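Gift Bag Packing – Inspection Checklist
Holiday and Good Luck line, paper bags with candy fill
Lot 1413, Skalteck packing room, checked December 5, 2025

Result: passed with comments. I really enjoyed this one. The October lot had me grumbling over handle knots half the afternoon, and these bags are so much nicer to work with! There are 11 checks on the sheet as before. Anything marked FIX has to be closed before the lot goes out to Bruton.

Before packing

1. Counter wiped down, crumbs and paper dust cleared. FIX
A few small specks keep turning up where the bags are set down. Wipe between bags as well as at the start of the run. White paper shows everything.

2. Bags stored flat, away from the sink and the radiator. OK
The new shelf is wonderful. Every bag I pulled from it was flat and square at the corners.

3. Print clean, no smears or rub marks. OK
Love this print. The orange and red flowers are bright and crisp, and the GOOD LUCK lettering down the side panel is easy to read from the doorway. I rubbed the darkest red with a dry cloth, then with a damp one, and got a very faint pink on the damp one. Fine for a gift bag. Keep wet hands off it all the same.

4. Bottom fold glued along its full length. OK
Press with two fingers from the inside, corner to corner. I found one bag with a short gap and put it aside.

5. Handles seated and knotted. OK
Hang test with a 3000 gram weight, one minute, then a gentle swing. Every handle I tried held, and the paper around the holes didn't even pucker – very pleased with that! The old twisted ones from Zarnen never got through the swing.

During packing

6. Handle kept clear of the opening. FIX
The string likes to flop to one side and lie over whatever is next to the bag, usually the candy. A packet slides in under it, the handle catches, and then the whole bag gets dragged when somebody picks it up. Fold both handles down the outside first.

7. Candy packets sealed and in date. OK
Run a thumb along both end seams. The Fox's Fruits packets are good sturdy ones and the seams feel tight. Dates are on the back, so turn each packet over before it goes in.

8. Bag supported while it is being filled. OK, see comment
Tilting the bag is fine for the first packets as long as the base rests on something solid. Stand it up before the last ones go in and let them settle. Don't hold it by the print side with a tight grip. The paper takes a crease there that won't come out again.
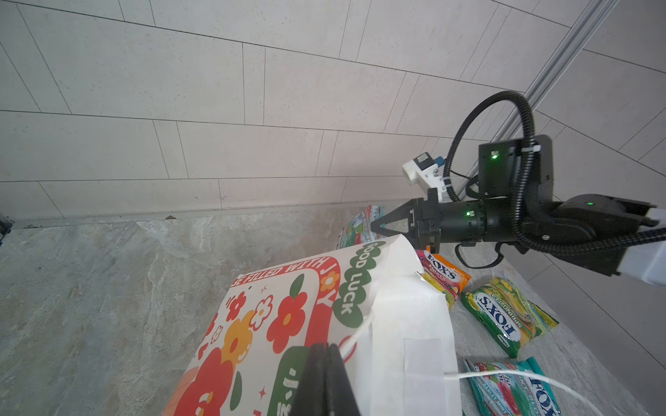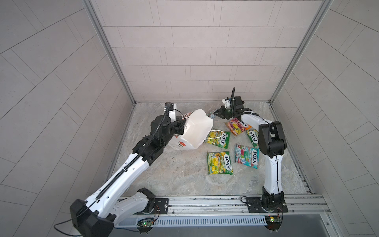
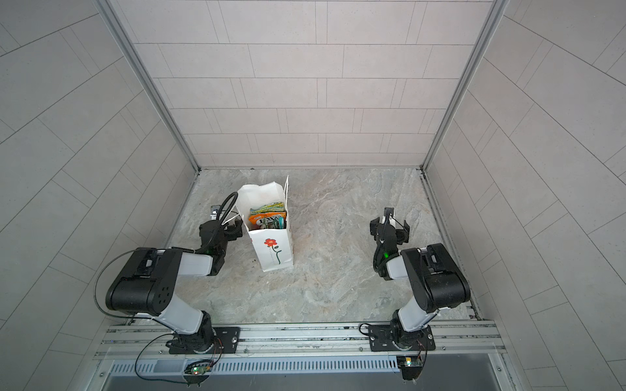

The Bruton shop wrote back on checks 6 and 8 that they would be happy to see the handles folded inside instead, as theirs get rubbed in the shipping cartons when they hang on the outside, and they asked whether one size up would let the packets lie flat in the bottom. They also wanted to know if the bags could come with the tops left open so they can slip their own cards in.

Good questions, all of them. Open tops are no trouble. On the handles, I tried a couple both ways and folding inside works nicely once the bag is full, so let's do this: outside while packing, inside before it goes in the carton. I've added that to check 10. The bigger size is at Khương's warehouse and I've asked for a sample sleeve. I wouldn't switch in the middle of this lot.

After packing

9. Bag stands by itself when let go. OK
My favorite check! Let go and count to five. If it leans, reach in and lay the heavier packets across the base.

10. Handles folded inside, top edge straight, tab not bent. OK
New wording, see above. Please cross out the old line on any printed sheets still pinned up by the door.

11. Allergen and ingredient slip in every bag. FIX
Two bags I opened had no slip. The slips were sitting on the windowsill, so move the tray next to the bags and put the slip in first, under the candy.

Quantities: 2490 bags ordered for the lot. Damaged ones get a pencil cross on the base and go in the blue crate, and please don't flatten them until I've had a look.

Open items
Check 1, cloth and spray at each packing spot: by the next run.
Check 6, handles folded down before filling: started already, and it looks great.
Check 11, slip tray moved: still to do.
Sample sleeve from Khương: waiting on delivery. I'll redo checks 4, 5 and 9 on the bigger size when it gets here.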